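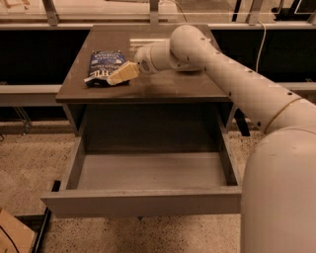 홈 | 수납 | 주방 | 공구 | 작업실 노트

서랍 정리 요령: 로봇 작업 시연에서 가져온 것들

1월에 Tekano 공개 시연을 참관했다. 오전 10시 시작, 오후 일정은 질의응답이었다. 진행은 Eugénie Tessier, 기술 설명은 Colette Millet이 맡았다. 과제는 책상 위에 놓인 물건을 로봇 팔로 다루는 것이었고, 책상 서랍은 열린 상태로 쓰였다. 가정과 작업실에서 바로 적용할 수 있는 내용만 항목별로 적는다.

1. 서랍은 끝까지 연다
반쯤 연 서랍은 안쪽 절반을 쓰지 못한다. 팔이 비스듬히 들어가고 손목이 상판 모서리에 걸린다. 시연용 책상의 서랍은 넓고 얕은 형태였으며, 완전히 당긴 상태에서 바닥면이 위에서 다 보였다. 집에서도 정리할 때는 멈춤 위치까지 당긴 뒤 시작한다. 레일이 중간에서 뻑뻑하면 먼지를 닦고 나사 조임부터 확인한다. 윤활제는 그다음이다.

2. 얕은 서랍에는 한 층만 넣는다
겹쳐 넣으면 아래 물건을 꺼낼 때 위 물건을 두 번 옮기게 된다. 봉지류는 눕혀서 한 겹, 덩어리 형태의 물건은 그 옆에 둔다. Millet의 설명에 따르면 봉지처럼 모양이 변하는 포장은 집는 위치에 따라 결과가 달라진다. 사람 손도 비슷하다. 봉지는 가운데를 누르지 말고 접합부를 잡는다.

3. 포개진 물건은 위의 것부터
파란 과자 봉지 위에 크림색 직사각형 덩어리가 일부 걸쳐 있는 배치가 있었다. 이런 경우 아래 봉지를 먼저 당기면 위의 것이 미끄러진다. 위쪽 물건을 수직으로 눌러 고정한 다음 들고, 그 뒤에 봉지를 옮긴다. 주방 조리대에서도 순서는 같다. 버터나 치즈처럼 눌리는 식품은 잡는 힘을 줄이고 접촉 면적을 넓힌다.

4. 상판은 비워 둔다
작업에 쓰는 물건 외에는 올리지 않는다. 필자의 작업대는 폭 918mm인데, 앞쪽 200mm를 항상 빈 구역으로 둔다. 서랍에서 꺼낸 물건을 잠시 놓는 자리다. 이 구역에 컵이나 충전기를 두기 시작하면 정리가 하루를 못 간다. 광택이 있는 상판은 조명이 반사되므로 등을 정면 뒤쪽에 두지 않는다. 옆으로 옮기면 반사 띠가 시선에서 벗어난다.

5. 바닥 케이블
서랍이 나오는 범위 안에는 선을 두지 않는다. 측정 방법은 간단하다. 서랍을 다 연 상태에서 앞판 끝까지 바닥에 테이프로 표시하고, 거기서 50mm를 더한다. 그 안쪽을 지나는 선은 모두 벽 쪽으로 돌린다. 수직으로 내려오는 선은 책상 다리나 뒤판에 고정한다. 바닥에 깐 골판지도 같은 기준으로 치운다. 앞판 아랫면에 닿으면 말려 올라간다.

6. 팔이 닿는 거리
질의응답 시간에 Hamel에서 온 참관자가 책상과 로봇 베이스의 간격을 물었다. Tessier의 답은 팔이 다 펴지지 않는 거리로 잡는다는 것이었다. 의자와 수납장 사이도 이 기준으로 정한다. 팔꿈치를 굽힌 채 서랍 안쪽 모서리에 손이 닿아야 한다. 필자의 경우 어깨에서 약 700mm였다. 키에 따라 다르므로 직접 잰다.

7. 반복 동작은 기록한다
자주 쓰는 물건을 꺼냈다가 넣는 동작을 열 번 해 보고 걸리는 지점을 메모한다. 대개 손잡이 위치, 칸막이 높이, 서랍 깊이 중 하나로 좁혀진다. 칸막이는 서랍 옆벽보다 5mm 낮게 자른다. 옆벽이 안쪽으로 기울어진 서랍은 바닥 폭과 윗부분 폭을 따로 잰다.

시연장 배포 자료에 Sturnari 칸막이 치수표가 들어 있었으나 얕은 서랍용 규격은 빠져 있었다. 해당 규격은 확인되는 대로 추가한다.

댓글 6 | 공유 14

관련 글
- 서랍 레일 분해와 청소
- 골판지로 칸막이 재단하기
- Utwood 작업대 상판 관리
- 봉지 식품 세워 두기와 눕혀 두기
- 책상 뒤 케이블 고정 방법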